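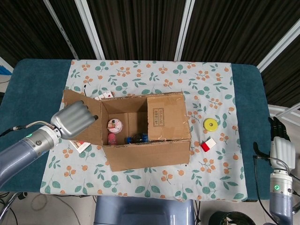 About Udgate

Udgate teaches two-handed robots to do ordinary tabletop work. A person shows the robot the task, either by moving its arms directly or by driving them from a control station, and we record the motion along with what the robot's cameras see. Those recordings are then used to train the software that runs the robot on its own.

We work for companies that build robots and for companies that want to use them. Most of our clients come to us with a robot that can move well and has very little idea what to do. We supply the demonstrations.

How we started

Bilal Khoury and Ghada Sfeir started Udgate in January, in a single room in Irnmont, with one pair of arms on loan from a client. Bilal had spent his working life programming factory arms. Ghada had trained machine operators and written most of the course material herself. The first job was a packing task for Brelik, a mail order supplier. It was meant to be a short trial and grew to 649 recorded demonstrations before the client was satisfied with the range of items covered.

Brelik is still a client. The packing task has been through several versions since then and is still the one we give to new operators.

What we do

Packing and unpacking. Small household goods go into a box or come out of it. A box is harder than it looks. The flaps move when a finger brushes them, a bottle lying down has to be gripped differently from one standing up, and a hand reaching inside can block the camera's view of what it is reaching for.

Sorting and clearing. The operator picks up mixed objects from a table and puts each one where it belongs. Flat things such as playing cards take the most practice, especially on cloth.

Two-handed tasks. One hand holds and the other works. Holding a flap back while the other hand goes in is a common one. These sessions are booked shorter because they are tiring to perform.

Custom tasks. A client sends us the objects and a written description of the result they want. We try the task by hand first, then on the robot, and send back a quote with notes on anything we think should change.

Hand guiding and remote control

We use both methods. With hand guiding, the operator takes hold of the arm and moves it through the task. It is quick to learn and works well for setting start positions and simple reaches. It does not suit robot hands with several fingers, and the operator's own arms tend to end up in the camera view.

With remote control, the operator wears gloves that track the fingers and wrists, and the robot's hands follow. Most of our recording is done this way now. New operators usually move too fast in the first week. We ask them to slow down, finish each movement, and let the robot come to rest before starting the next one.

How a session runs

A session has two people: one operating and one resetting the table. They trade places after every 20 demonstrations. The person resetting changes the position of the objects each time, within limits set out on the task sheet, and swaps the tablecloth or the box when the sheet calls for it. A robot trained on one plain surface will often fail on a patterned one, so we keep a cupboard of cloths and add to it regularly.

Dropped objects and missed grips are kept and labeled as such. Some clients want them and some don't - the label lets them choose. If an operator recovers from a mistake and finishes the task, we mark the point where the recovery begins.

Every recording is watched by someone who was not in the session. A standard order is 200 demonstrations of one task, and we can take on larger orders with notice.

The team

Bilal runs the equipment side, including calibration and repairs. Ghada hires and trains the operators and writes the task sheets. Operators come to us from all kinds of jobs, and we don't ask for a technical background. Steady hands and patience with repetition matter more. Training is paid.

Visiting and working with us

Clients are welcome to sit in on a session for their own task, and we recommend it for the first day of any new project. For operator openings or a quote, write to the Irnmont office and tell us which one you are asking about.

Page last updated June 18, 2025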